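ファイルの片付け、人間が手本を見せて136回 ノルトゲートの遠隔操作実習

事務用ロボットを手がけるノルトゲート(Noltgate)は6月、双腕ロボットに書類整理を教える作業の様子を報道向けに公開した。教えるといっても、言葉で言い聞かせるわけではない。操作者が両手に操作装置をはめ、離れた席から二本の腕を動かして見せる。ロボットはその動きを記録し、あとで学習に使う。新人研修に似ているが、新人のほうは一度も返事をしない。

今回の課題は「机の下の戸棚にファイルをしまう」。社内では課題一式をウルネル(Urnell)と呼んでおり、ほかに引き出しの開閉やペン立ての移動など7種類がある。その中でファイルは操作者にいちばん嫌われているという。大きく、平たく、持つ場所を少し間違えると傾く。人間なら片手で突っ込んで足で扉を閉めるところだが、足のない相手に足の使い方を教えても仕方がない。

公開当日の目標は、手本136回分の収録だった。1回ごとに操作者がファイルをつかみ、向きを整え、戸棚に下ろし、手を離す。途中でためらった回も記録には残るが、学習に使うかどうかは後から別の担当者が判定する。判定表には「迷いすぎ」という欄があり、見学した記者の一人は自分の勤務評定を思い出したと話していた。

操作者は10分ごとに交代する。腕が疲れるからではなく、慣れてくると動きが雑になるからだそうだ。担当者によれば、急いだ手本で学んだロボットは、急いだ人間とよく似た失敗をする。昼食前の収録分を調べたところ、どの操作者も判で押したように手を離すのが早かった。以来、昼前の時間帯は引き出しの課題に充てている。

収録ソフトを提供するフィヴモント(Fivmont)は、同じ作業を少しずつ条件を変えて見せることが大切だと説明する。ファイルの色を替え、置き場所をずらし、扉の開き具合も変える。この春からの累計は課題全体で555回に達した。それだけ片付けても事務所の書類が一冊も減っていないのは、しまったファイルを次の回のために誰かが毎回取り出しているためである。取り出す作業は、いまのところ全面的に人力で行われている。

腕を直接つかんで動かす方式も試したが、戸棚の課題では見送られた。教える側が机と扉の間に体を入れる必要があり、ロボットより先に人間の腰が音を上げた。遠隔操作なら椅子に座ったままでいい。ただし操作席からは戸棚の奥が見えにくく、操作者は頭部カメラの映像を頼りに、下をのぞき込むような感覚で腕を動かすことになる。見学者の多くも、つられて首を伸ばしていた。

学習後のロボットが自力でファイルをしまう実演は、この日の予定に入っていなかった。時期を問われた担当者は「戸棚の次はリーム(Liem)の可動棚で収録する」とだけ答え、操作席に戻った。

青いファイルを両手で支え、開いた戸棚の上で傾けた双腕ロボット

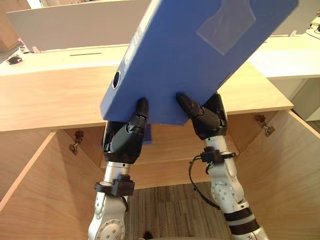
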